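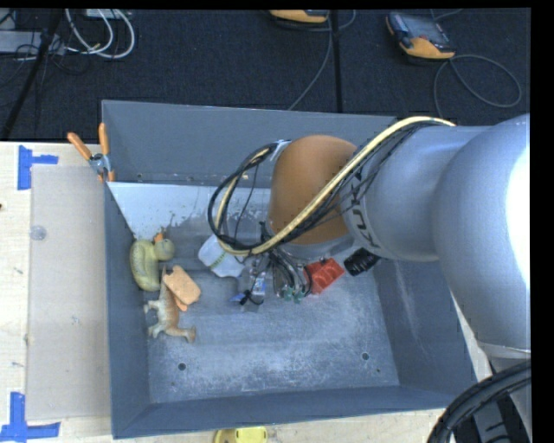

Gray bin on the bench, 1st November. Floor scuffing and the two holes.

Went over the gray bin this morning before deciding whether it stays in use through December. Notes mostly for Iona, who has to sign off the replacement if we order one.

Floor of the bin: scratched all over, worst in the lower half, where the surface has gone whitish. I ran a fingernail across it in several places and most of the marks are shallow. A few catch. The two round holes are clean at the rim, no cracking that I could find with the flashlight. Small parts could still go through them, so anything under 15 mm stays in the Fostetby tubs for now.

Sloped panel below the far wall: ragged along the lower boundary, dark worn patches. I don't like this as much as the floor. Wiped one patch with a damp rag and got a gray smear on the rag, then tried the degreaser and got a bit more. The patch looked the same after both. Calling it wear and not dirt until someone shows me otherwise.

Right wall has faint pale scuffs, nothing to do there. Far wall and near wall fine. Left wall fine as far as I checked, but I didn't get the light down into the corner.

Measured the inside depth at both ends with the steel rule. 31 cm left, 31 cm right, so the bottom hasn't sagged. Rocked it by hand on the bench and it sits flat. The wood under it could use a sanding at some point, low priority.

Gavin asked if we could line the floor with the leftover Staltenura sheet. Tried a scrap of it. It slides when you push on it and the edge curls up at the near wall. Would need tape or a few dabs of adhesive, and then it's a pain to get out for cleaning. Leaving it out. If we do try again, cut it with 11 mm clearance on each side so it doesn't bind on the slopes, and make openings to match the holes.

Checked the price of a new bin in the Tanus catalog: 1,298 for the same footprint, delivery extra. Seems like a lot for a bin. Căpraru has one a little shallower but I couldn't find the wall angle listed anywhere. Sent them a message asking for a drawing.

Decision for now: keep using it. Vacuum out the grit at the end of each day, as loose grit won't be helping that floor. Look at the worn panel again in December and compare with the picture at the top.

To do
- Left corner, with the small light (me)
- Ask Iona about the adhesive, she used some on the drawer liners
- Gavin to put the Staltenura offcuts back on the rack, they're still on the floor by the door
- More rags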